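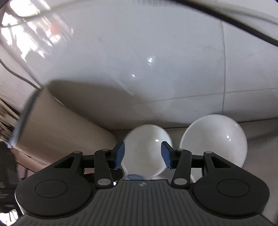

J'ai rendu les clés de mon bureau fermé le mois dernier et j'en ai repris un autre, plus petit, dans l'immeuble Sakari, à Vuvosbridge. Plusieurs lecteurs m'ont demandé comment s'était passée la recherche, alors je mets tout ici une fois pour toutes.

Mon ancien bail arrivait à son terme et le propriétaire proposait de le renouveler pour trois ans. Trois ans, quand on travaille seule avec parfois une collègue de passage, c'est long. J'ai donc regardé du côté des bureaux équipés, ceux qu'on loue au mois ou au semestre, avec l'accueil, le ménage et l'électricité compris dans le prix. J'en ai visité plusieurs et j'ai hésité entre deux.

Le premier se trouve chez Hassanpour, près de la gare. Bel accueil, grandes fenêtres, un hall refait à neuf. Le tarif affiché était correct, mais il ne comprenait ni la domiciliation du courrier, ni les heures de salle de réunion, ni l'accès après 19 heures. En additionnant ce dont j'ai besoin dans un mois normal, j'arrivais à un tiers de plus que le prix annoncé. La commerciale m'a envoyé le détail sans difficulté quand je l'ai demandé par écrit. À l'oral, c'était plus vague.

Le second, c'est Sakari. L'immeuble est plus ancien et l'ascenseur est lent. Le bureau donne sur la cour, je ne vois donc pas grand-chose, mais il n'y a pas de bruit de circulation. Le loyer comprend le courrier, l'accès à toute heure et deux heures de salle par semaine. La connexion est partagée entre les locataires de l'étage – j'ai fait un essai en pleine matinée pendant la visite, avec un appel vidéo, et cela a tenu.

Ce que j'ai vérifié avant de signer : le préavis, d'abord. Il est de deux mois chez Sakari, de trois chez Hassanpour. Ensuite le dépôt de garantie. On me demandait 2 000 euros, à restituer sous trente jours après l'état des lieux de sortie. J'ai fait ajouter le délai dans le contrat, il n'y figurait pas. Enfin la révision du prix. La première version autorisait le gestionnaire à augmenter le tarif à chaque renouvellement, sans plafond. J'ai demandé un plafond, on me l'a accordé pour la première année seulement.

Le mobilier est fourni, un bureau, deux chaises, une armoire qui ferme à clé. J'ai apporté mon fauteuil. Le chauffage est collectif et ne sera mis en route qu'en octobre, je verrai à ce moment-là si la pièce est facile à chauffer.

Le déménagement a pris une matinée avec l'entreprise Sketaner. Il a fallu réserver le monte-charge auprès de l'accueil la veille, ce que je n'avais pas lu dans le règlement. 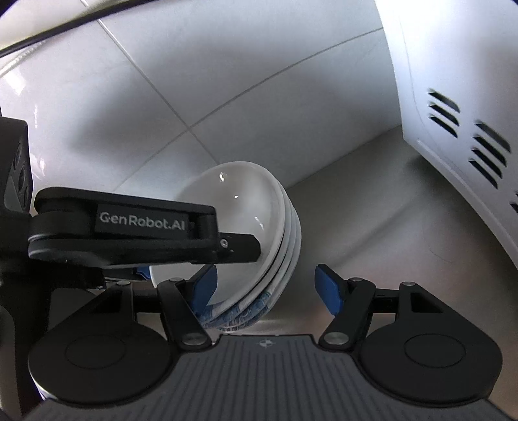
Kanini Mollel m'a écrit après mon précédent billet que le plafond sur un an ne servait pas à grand-chose et que j'aurais dû demander un contrat de deux ans à prix fixe, quitte à payer un peu plus au départ. Elle a fait ce choix pour son propre bureau et ne le regrette pas. Je comprends l'argument. J'avais posé la question à Sakari, la durée maximale à prix fixe était de douze mois pour les petites surfaces.

Pour ceux qui cherchent en ce moment, demandez le règlement intérieur en même temps que le contrat. Chez Sakari il fait onze pages et on y trouve les horaires de livraison, les règles d'affichage sur les portes et le prix d'un badge perdu. Je n'ai toujours pas ma plaque dans le hall, elle est commandée.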